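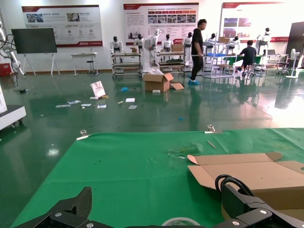 My great-uncle's obituary ran to 16 lines in the county paper, and for years that was everything I knew about him. I've been working on the family tree on and off since my mother handed me her folder, and he was always the thin branch. Born on the farm, served two years, married, no children, died. The clipping has no date on it because whoever cut it out cut too close.

Last month I finally decided to fill him in. I started with the church, since the obituary said the funeral was held at St. Anne's in Condov. St. Anne's closed a long time ago and its books went to the parish in Zivholm, nine miles up the road. I wrote to them and got a short, polite letter back from the parish secretary, Araceli Campos, along with a photocopy of the burial register. His name is there, spelled Villalobos with one L in the middle where we have always used two. I had been searching the newspaper index with the two-L spelling the whole time.

With the one-L spelling I found him in an afternoon. There were 3 notices. The first was the obituary I already had. The second was a card of thanks from his wife, printed a couple of weeks later, thanking the neighbors for the food and the pallbearers for coming in bad weather. The third was the farm sale.

I read the farm sale notice more often than the other two. It lists what they had: a hay rake, two wagons, a cream separator, a kitchen range, bedding, "other items too numerous to mention." The land was 260 acres, which is more than anyone in my family ever told me. My mother always said he rented. Maybe he did at first. The deed books would settle it and I haven't gone through them yet. 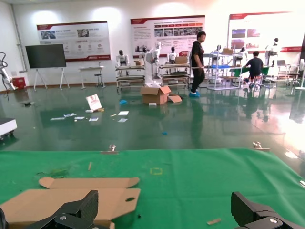 The card of thanks was useful too, because it names the pallbearers. Six men, and four of the last names are still in the phone listings for Condov. I wrote to all four. One letter came back undelivered, and I've heard nothing from two. The fourth went to a grandson of one of the men, and he called me on a weeknight while I was doing the dishes. He never met my great-uncle, but he knew the place as "the Vuter farm," after the people who bought it at the sale. He said the house is gone and the windbreak is still there. He also said his grandfather used to talk about a funeral where they had to leave the cars on the county road and walk in. He couldn't say for sure that it was this one. I wrote it down with a question mark.

A few notes for anyone working on the same kind of thing:

Try every spelling. I had a list of variants for my own last name and never thought to make one for his.

Look at the weeks after the obituary as well as the week of it. Cards of thanks, estate notices and sale bills all came later, and some of them say more than the obituary does.

Old obituaries often list the wife only as "Mrs." and her husband's name. His did. I got her first name, Clara, from the burial register, where she is entered two lines below him. She outlived him by eleven years and was buried back beside him, although by then she lived with her sister out of state. I have not found an obituary for her anywhere. If she had one it was probably printed where the sister lived, and I don't know the town.

Write down where you got each thing. My mother's folder is full of facts with no source, and I have had to check every one. So far two birthdays and a middle name have been wrong.

I add people to the tree one at a time and only when I have something on paper. It stands at 1584 names now, counting the in-laws, and he is one of the few I would like to have talked to. I don't have a picture of him. My cousin thinks there's one in a box at her house, a group of men standing by a threshing machine with the names on the back, and she has promised to look when she gets the spare room cleared.

The deed books are at the courthouse in Zivholm. The office is open mornings only for now, and you have to call ahead. I have a slot in November and will post what I find.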